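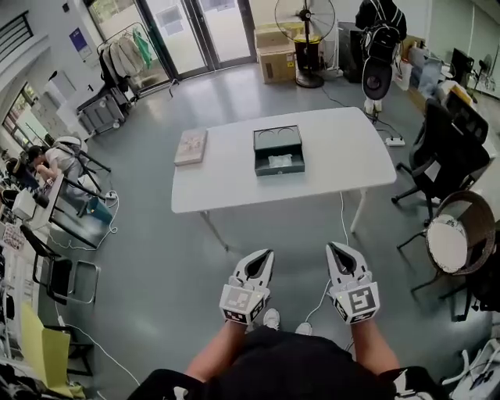

Writing a Rule Sheet for Hand-Held Gripper Recording
Project report, fall term
Rajitha Jayasinghe

When I started this project in November I thought good practice for robot training data would be a solved thing, with a thick standard I could read over a weekend. I found plenty of rules for robot arms behind fences and very little for people who carry the grippers themselves. So my project became writing the missing page, and I loved it more than I expected to!

My starting point was a folder of 74 setup notes from the Pathirana teaching lab. I read every one, then sorted the problems into groups. Marker trouble came first (a sleeve or a hand over the printed pattern, a cube put on the wrong way around). Cables came second. After that it was mostly naming: the same task called "tissue pick," "tissue" and "pick 2" by three different people.

The first draft had 11 rules. That was too many to remember with both hands full, so I cut it to five:

1. Keep every face of the marker clear of clothing and fingers.
2. Check where the cables run before the first take, and again whenever you change sides of the table.
3. Put on the table only what the task sheet lists.
4. Tell the people nearby that you are recording, and blur faces before any file is shared.
5. If a take goes wrong, keep it and label it. Don't delete it.
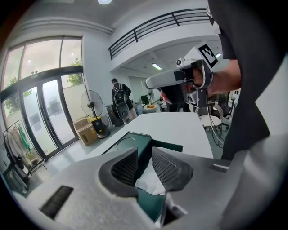 Sterketti wrote back on the draft that rule 3 was too strict, and that a robot trained only on tidy tables would be lost in a normal kitchen. Clutter should be allowed as long as the task sheet says so.

I think that is a great point, and it changed the wording. Rule 3 now says the task sheet must state how much clutter is wanted, so a messy table is a choice somebody wrote down. I also added a line for soft things like tissue, bags and cloth. They never end up in the same shape twice, and the sheet should say whether to smooth them out between takes or leave them as they fall.

Rule 4 took the longest. My first version only covered the person wearing the gear, but a wide lens picks up a lot of a shared room. 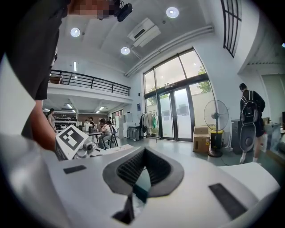
The final wording covers anyone who can be recognized, including people at desks in the back and people passing through. It also says who does the blurring (the person who recorded) and when (before the file leaves the lab computer).

To try out the sheet I used the Plundeo log, a set of 1,838 takes with written comments. Going through the comments with five short rules was so much easier than with the long draft, and most entries fit under one rule right away. The ones that didn't were nearly all about battery level, which I had left out completely. That goes into the next version, along with a drawing of good cable routes. The Dekberg group has asked for a copy to mark up, and I can't wait to see what they cross out.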